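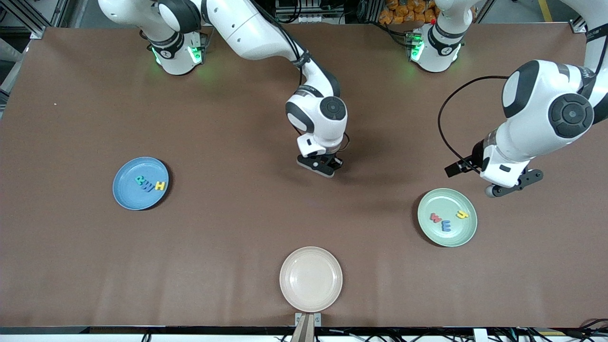
Veres is a word list for people who make spelling games, and I put it together over a long winter after getting tired of lists stuffed with words no child has ever said out loud. It holds 1000 everyday English words, one to a line, all lower case, with a tab and then a level from 1 to 3. Level 1 is meant for beginners working with big chunky pieces, like the foam letters spread over those two round plates, so I kept those words short and left out anything that needs the same letter twice (no "egg", sorry!). Level 2 allows doubles, and level 3 is where the silent letters live.

What you get

words.txt is the full list.
doubles.txt has the words with a repeated letter.
odd.txt has 71 words I went back and forth on, mostly spellings that differ between countries. Leave them out if you like, the main list doesn't need them.

Where the words came from

I started with Pratus, my older and much messier list, and went through it by hand over many cups of tea. The levels are my own judgment, so please don't treat them as a reading test. If you think "knee" belongs somewhere else you may well be right, and I'd love to hear about it.

Known problems

Plurals are patchy. "Gray" is in and "grey" is in odd.txt. The Windows line endings from December are fixed as of 29/05/2015.

Use it for anything you want, and a mention of Veres is always nice.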